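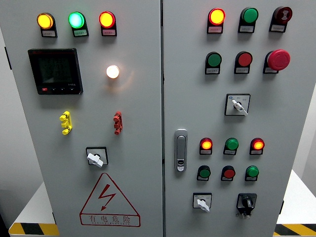
Rundinska 配电与控制组 · 工作笔记
2022年8月15日

先把柜子这摊事记下来,不然过两天又全忘光。双门柜总算进入贴标签、对图纸的阶段了,我今天基本就耗在两扇门前面,脖子酸得要命。

左门顺着图纸从上往下对。三个指示灯黄、绿、红,都亮着,颜色和图上一致,这个没什么好说的。让我不爽的是灯下面的小标牌,字太小了!站在半米外我就开始眯眼睛,戴上眼镜也没好到哪儿去。Kaneko 那边给的标牌模板默认就是这个字号,我已经在改稿里放大了一档,顺便把字体也换粗一点,等打样回来再看。谁手上有旧模板的请直接删掉,别再发给刻字的了。

多功能表我想单独说两句。表的位置我挺满意,抬眼就能看到,按键也顺手。但是灯光一打,屏上的段码淡得很,换个角度也还是淡。先查背光设置,再查对比度,都不行就问 Hidier 有没有别的屏可以选。这条归我。

端子是左黄右红,和图纸第13页一致。之前有人在群里问过是不是画反了,没反,别动它。

下面那个白色手柄的转换开关,图上画的方位和门上的开孔我都重新量了,中心距没问题。我想在开关旁边再加一块操作说明的小牌子,可是再往下就是“有电危险”的三角标,地方有点挤。警示标不能挪也不能遮,所以说明牌要么做窄,要么干脆贴到门内侧去。我倾向做窄的,宽度先按44毫米画一版。
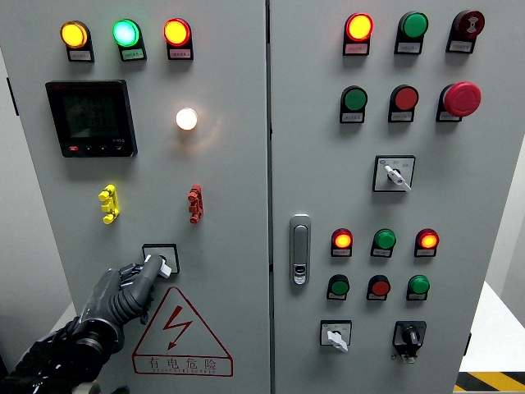
右门与待办

右门东西密得多,图纸改过两版,今天我用的是新版。手上还拿着旧版的同事请换掉,旧版里按钮的编号和接线表对不上,我上次就是被它坑了一个下午(气死)。

待办先列在这儿:
一,标牌放大后的打样,连同说明牌一起送刻,最好一次做完。
二,Flillum 的线号管还差一批,库存单上写的是600个,我翻了抽屉,肯定不够用,再订2,000个,反正后面那台柜子也要用。
三,门板接地编织线的长度再核一遍,开门到最大角度时不能绷着。
四,铭牌材料定下来,十月那台照抄,别再讨论了。 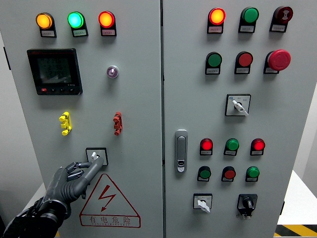
最后说说右门的按钮布局,我跟自己吵了好几轮。最早的方案是想把所有按钮收成一整片,看着整齐,但我总觉得急停混在里面不踏实。现在这样,绿、红两个按钮挨着,大红蘑菇头的急停也在同一排,个头比旁边的大那么多,眼睛一扫就能找到,我看就别再改了。倒是右下角那一组,三个灯下面对着三个按钮,再往下一白一黑两个旋钮,标牌的命名得统一,现在图上一处写“选择”一处写“转换”,看着别扭。我打算全写成“转换”,图纸、标牌、接线表一起改,谁有意见明天中午之前在这页下面写一句,过了我就出图了。

另:柜门钥匙用完请挂回墙上那块板子,我今天又找了好半天。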